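Home Courses Handouts Timetable Contact

Working in Pale Wood: Evening Course
Handout 4 – Branches, Dowels and Small Joints
Tutor: Wendy Treloar

Welcome back, everybody, and thank you for sweeping up so nicely after the last session. I promised I would write up what we said about branching pieces, as a good many of you were busy sanding while I was talking (and quite right too, you can't stop halfway round a curve). So these notes go over the same ground at a slower pace, with one or two things I forgot to mention.

We are still making small things for a shelf or a windowsill: a ring stand, a jewellery tree, a little bare winter tree if that's what you fancy. They all come down to the same problem, which is how to get thin arms to rise out of a thicker piece without looking as though they've been poked in with a finger.

Choosing your dowel

Go through the box and roll each length along the bench. If it wobbles, put it back for somebody who needs short pieces. I would still look for a close, even grain with no dark flecks, as a fleck is often where a thin arm snaps. Ifeanyi Briggs brought in some lovely offcuts from the Millden yard and there are plenty left, so do help yourselves.

Cut your arms a little long. You can always take a bit off once you've stood the thing up and had a look at it, and I have never yet met a student who regretted those spare few millimetres.

Marking out

Use your cutting mat for this. The printed lines are there to help you, and it's surprising how many of us treat them as decoration! Lay the main stem along one line, then set each arm down beside it and turn it until the angle pleases you. Draw lightly in pencil on the stem where the arm crosses. Steeper angles tend to look more like growth, and flatter ones hold more necklaces, so it depends what you want the piece to do.

Raelene Sheehan asked whether the arms should come off in pairs. They can, but I find a staggered arrangement much kinder to the eye, and kinder to the stem as well, because two holes drilled opposite each other leave very little wood between them.

Drilling and dry fitting

Make a starter mark with the awl, go in straight for the first turn or so, and only then lean the drill over to your pencil line. Try the arm without glue. It should go home with a gentle push and a small twist. If it drops out when you tip the piece over, wrap the end in a single layer of thin paper and try again.

Do all the arms dry before you glue any of them, please. I know it's tempting to get on.

Looking at the outline

Every so often, get the piece up against something plain and look at it properly. On a crowded bench you simply can't read the shape.

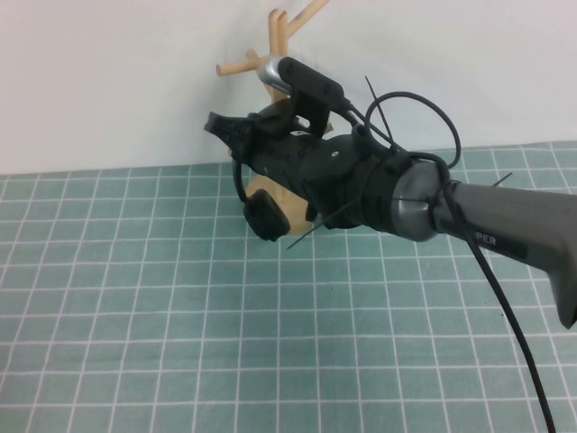 Page 107

With a white wall behind them, thin pale arms are much easier to judge, and the green of a mat underneath keeps the light wood from getting lost. Half close your eyes and look at the gaps between the branches as much as the branches themselves. If one gap bothers you, it is probably the right one to change.

Finishing

I'm fond of leaving the wood bare – it has such a soft colour – but bare wood does pick up fingermarks, so wash your hands first. If you'd like some protection, one thin coat of wax is plenty. Grades of paper for the last rub down: 300, then stop. Jawad Durrani went all the way up to 1,000 on his ring stand and it does feel beautiful, though his arms were aching by the end of it.

For next time

Bring your stem with at least 2 arms dry fitted, a soft pencil, and a rag you don't mind losing. We'll glue up together and then start on bases.

Related handouts
Handout 2 – Sharpening Without Tears
Handout 3 – Sanding Curves and Ends
Handout 5 – Bases That Don't Tip
July workshop: Simple Boxes with Titilayo Akpan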